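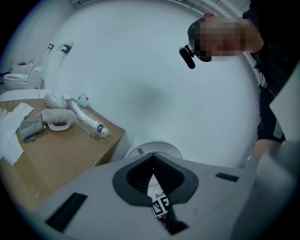

Gripper 286: set-up and care at Grevby

The hand-held gripper on the Wundelport bathroom job is looked after on site. It works among toilet parts, packing and loose paper, so dust is the main fault. Checks are done at 08:00 and again at midday.

Marker and camera
Wipe the fiducial marker with a dry cloth. Open and close the grip 20 times and watch the tracking log. If the marker drops out more than 2 times, clean the lens and repeat — do not change the exposure.

Finger pads
Inspect the pads for nicks and lifted edges. A soft pad slips on glazed surfaces and on seat lids. Replace both together and record the change under code 73.

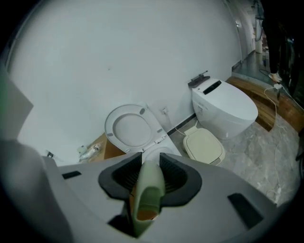 Seat each new pad fully in its mount before closing the grip. Wipe the housing last, and keep cleaning fluid out of the slots. Power leads on the floor should be moved clear of the walking route before recording starts.

Spare pads are held at Wesdale. The next full strip-down is due in March.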